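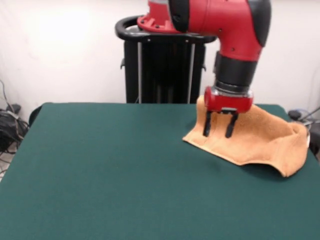 Chapter 6
Brake Fluid and Moisture

Glycol-based brake fluid absorbs water from the air through hoses, seals and the reservoir vent. As the water content rises, the boiling point falls. Under repeated hard braking the fluid can then form vapor, and the pedal goes soft. 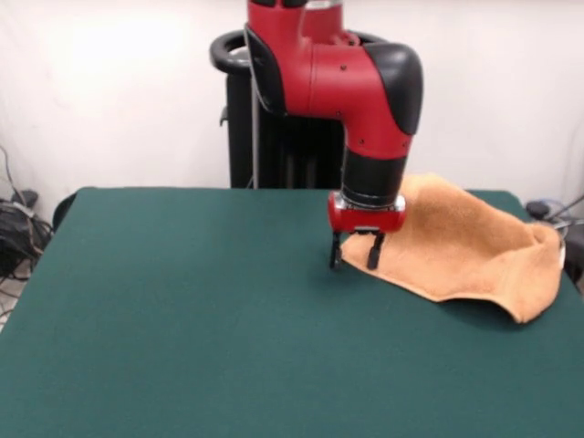
Water also promotes corrosion in calipers and wheel cylinders. This chapter covers testing, flushing and bleeding – in that order. Section 6.1 defines dry and wet boiling points. Section 6.2 applies them to the service records of 14 delivery vans compiled by Gun-woo Son.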